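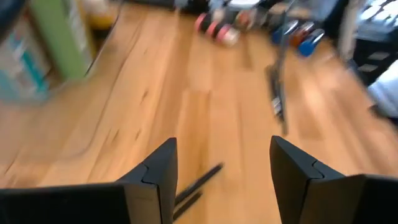
Issue 56, page 10

The part between seeing and closing
A talk with Ghizlane Ghoneim about grasp planning on a blurred picture

2018-04-05

When I asked Ghizlane Ghoneim which part of her software she is least happy with, she did not need time to think. "The last hand's width," she said. "Before that we have a good plan. After that we have contact. In between we have a camera which is moving, and the picture is like soup."

Ghoneim leads the perception work at Trukent, where she and three colleagues write the software layer called Buner. It takes the stream from a small camera at the wrist of the arm and decides where the two fingers should go. The floor tests are done on wooden planks, with many small things lying on them, and the wood is a subject of its own. "The grain has dark lines. A thin black stick is also a dark line. When the arm turns fast, both become streaks, and the streaks can go in nearly the same direction. The first version of Buner was very happy to pick up the grain."

I asked how one corrects such a thing. The team tried first to remove the blur from the picture before the detector sees it. This looked nice on the screen, but it took over 125 milliseconds, and by then the arm was already in a different place. Nadiia Bondarchuk, who writes the motion planner, proposed to leave the blur as it is and to use it.

"Nadiia knows the speed of every joint," Ghoneim explained. "So she can tell me how long the streak must be, and in which direction, for something that lies flat on the floor. If I find a streak that does not agree, I give it a low score." The detector now receives each picture together with this expected streak. It was trained on 600 short sequences in which the arm was moving on purpose.

The fingers help too. They are always in the lower part of the view, black and near the lens, and they travel with the camera, so the notched seams near their tips stay readable when the far corners are smeared. Buner uses the seams to check that the camera has not shifted in its mount. "We used to mask the fingers away," she said. "I was against keeping them. Preben had to ask me two times."

Preben Hedegaard is responsible for the control loop. His rule is that the planner may change its mind until the fingers are low over the floor, and after this it must finish or go back up. I wondered if this is not too strict. Ghoneim agreed that it costs them some grasps. "But before the rule, the gripper was standing there with a wide gap, going a little left, a little right. You could drink a coffee."

Not everything is solved. Round objects lying side by side are often joined into one by the detector, especially when the colors are close. Red beside pink is difficult for it, blue beside dark red much less. Strong light on a piece of black furniture also gives false edges, and for this they have only a threshold that was chosen by hand. "I don't like this threshold," she said. "I have changed it many times and I don't trust any of the values."

The next version should be ready in October. It will keep a small map of the floor between one picture and the next, so that a thing seen well from above is not forgotten when it becomes a streak. Bondarchuk has the map running in simulation. On the real arm it still loses its place when the wrist turns quickly, and Ghoneim was going back to look at the logs of this when we finished.

Interview: Tove Holst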